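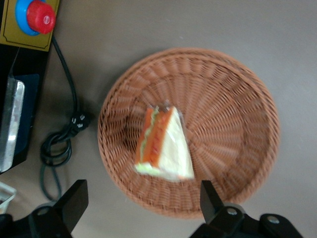

March, notebook 3, late afternoon

Picking up the contrast chart work again after the long morning in the Fluscombe clinic, and I want to get this down before I forget which drawer things went into. The short version is that the new low-contrast letter cards are nearly ready to go out with the screening teams, and the printing is still the part that worries me. I kept thinking about it over lunch, with the wrapped sandwich sitting in its wicker basket — pale bread, bright orange filling, and that thin strip of light green lettuce along the edge. You find the filling right away, but the crinkled bit of clear film takes a moment longer, and you mostly find it by the glints. Our faintest row is like the film. If the card has any shine to it at all, people will be reading the glare and we'll be writing down a score that means nothing.

So, gloss. The batch from Cifuentes came on a heavier stock than the last one and feels lovely in the hand, but under the desk lamp the bottom two rows wash out when I tip the card even a little. The older Druvine cards don't do this. I laid one of each side by side on the stand and read down them with my right eye, then my left, then swapped the order because by then I knew the letters by heart (I should know better than to test on myself, and yes, Habibur, I can hear you sighing). I'd like somebody who hasn't seen them to repeat it tomorrow with the letter order shuffled.

Lighting next. The meter read 400 lux at the card with the blinds down and the ceiling lights on, and a good bit less once I stood where a tester would stand, because my own shoulder was in the way. Moving the lamp to the patient's left fixed it. That needs to go in the instruction sheet with a drawing, and the drawing needs to be large, as half the people using it will have left their reading glasses in the car.

Habibur Majumder stopped in and we had a good long talk about viewing distance. He would like to keep it at 60 cm for the near card and tie a knotted cord to the handle so that no one has to guess. I was against the cord at first, mostly because cords get lost and get grubby, but he used one all through the last round of village screenings and only had to replace it once. I've come around. We'll try a cord on three cards and see how they look when they come back.

The records file is in better shape than I feared. There are 1,687 entries now from the earlier round, all moved over to the Zundex sheet, with right and left eye in separate columns at last. A handful have the eyes entered as "both", and those I have marked in yellow and left alone until I can get at the paper forms. Please don't tidy them up, whoever opens it next!

Still to do: write to Cifuentes about a matte finish and ask for a sample before they print any more. Redo the lamp drawing. Find the spare occluder, the black one with the chipped handle, last seen on the slit lamp table. Habibur has the key to the forms cabinet until tomorrow noon.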